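Home Jobs Events Contact
2 min read

Weekend kitchen help wanted, Prondstead lunch club

Cooking and serving for older residents, 9 shifts over the summer. Paid, meals included.

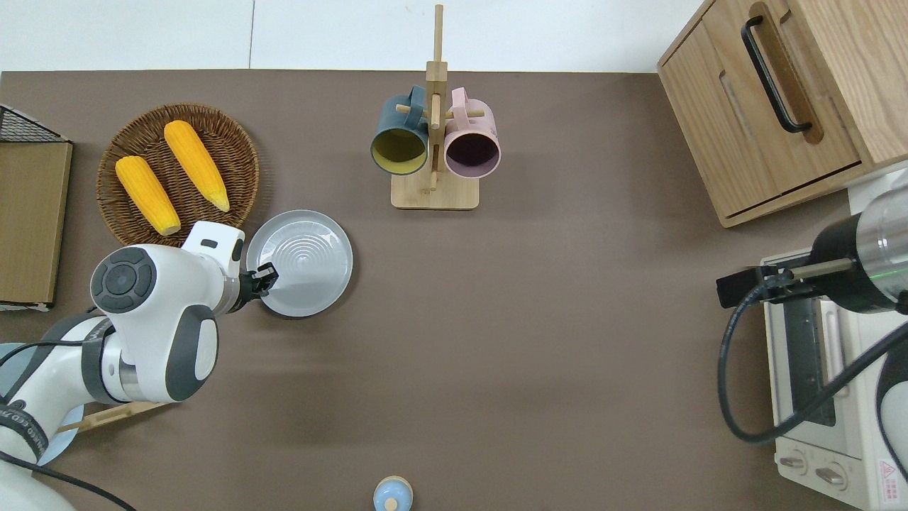
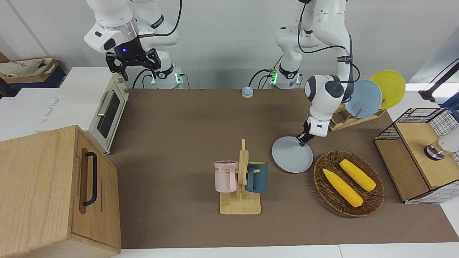

No experience needed, just turn up on time and be freindly. Hours 9 till 3. Mostly veg prep, soup, pouring tea, a fair bit of washing up. Six places going, two already spoken for. Travel from Civbridge paid back if you keep tickets.

Must be 16 or over. Food hygiene certificate handy but we can sort it.

Names to Rosário Bragança by end of June 2023 please, quote ref 781. Late ones wil go on the November list.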